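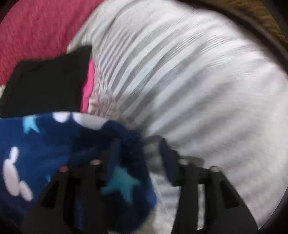

Cloud-and-star fleece, navy, with striped white fabric.

Search products
Enter keyword or item no.
Go

Geklow Fleece Throw, Cloud and Star Print
Item no. 995
Distributed by Letero Home Textiles

Product type
Knitted fleece throw, single layer, printed on the face. Intended for use on beds, sofas and reading chairs, and as a top layer over a sheet and light blanket. Not intended for use in cribs.

Material
100 percent polyester fleece, brushed on both sides. The face pile is slightly longer than the back pile. The difference gives the face a plush hand and keeps the back flatter, so the throw stays in place on cotton and cotton-blend sheets. The fabric has no coating or backing film.

Print
White clouds and light-blue five-pointed stars on a dark navy ground. Stars are printed in more than one size. The repeat is continuous across the full width and is not centered on the panel, so motifs will meet the hem at different points from one throw to the next. This is normal for the cutting method and is not treated as a fault.

The navy ground reads darker inside folds, where the pile closes up, and lighter where the pile has been brushed flat by hand. Customers matching the throw to curtains or painted walls should compare it laid flat in daylight. Two throws bought in different seasons may show a small difference in ground shade. Order matching pieces together where the match matters.

Edges
Turned hem on all sides, stitched with navy polyester thread. Corners are rounded. Replacement thread is not supplied, but any general-purpose polyester thread in a dark navy can be used for repairs.

Washing
Machine wash cold or warm, gentle cycle, mild liquid detergent. Close zippers and hooks on other items in the load. Do not use bleach or fabric softener. Softener leaves a residue on the fibers and reduces the loft of the pile.

Wash separately for the first 3 cycles. New fleece sheds loose fiber, and dark fiber is easily seen on white or pale fabrics. After that the throw can be washed with similar colors. Shirts, pillowcases and sheets in white or fine light stripes should still be kept to their own load where possible. Ribbed and waffle weaves hold lint in the recesses and need a lint roller or a second rinse to clear.

Do not fill the drum more than three-quarters full. Fleece traps air and a packed drum will not rinse evenly.

Drying
Tumble dry low or hang indoors. Remove promptly at the end of the cycle. Shake once to raise the pile. Do not iron. Direct heat flattens the fibers permanently and leaves a shine on the navy areas. Clean the dryer lint screen before and after each of the early loads.

Folding and storage
Fold in half lengthwise, in half again, then in thirds from the short end. The folded throw fits a standard closet shelf. Short periods in a mixed pile of laundry will not crease the fleece, though woven cottons stored under it will pick up fold lines. For storage over the summer, use a breathable cotton bag. Vacuum bags are acceptable for up to 4 months; after longer compression the pile may need a wash to recover.

Pilling
Light pilling may appear where the throw rubs against rough upholstery. Remove with a fabric shaver on the lowest setting, working in the direction of the pile. Do not pull pills by hand.

Related items
Geklow Fleece Pillow Cover, Cloud and Star Print. Same fleece and print, envelope closure, no zipper.
Veltis Striped Sheet Set. White ground, light-gray stripe, flat and fitted sheet with pillowcase.
Leclerc Mesh Wash Bag, large. Recommended for the first washes of dark fleece. Holds one throw.

Ordering
Sold singly or in cartons of 25. Carton orders ship in one print only. Single throws ship folded in a paper band without outer plastic. Stock of this print is replenished in April, and back orders are filled in the order received.

Returns
Unwashed throws can be returned with the paper band and sewn-in label intact. Washed throws are accepted only for faults in stitching or print. State the item number and the position of the fault when requesting a return slip.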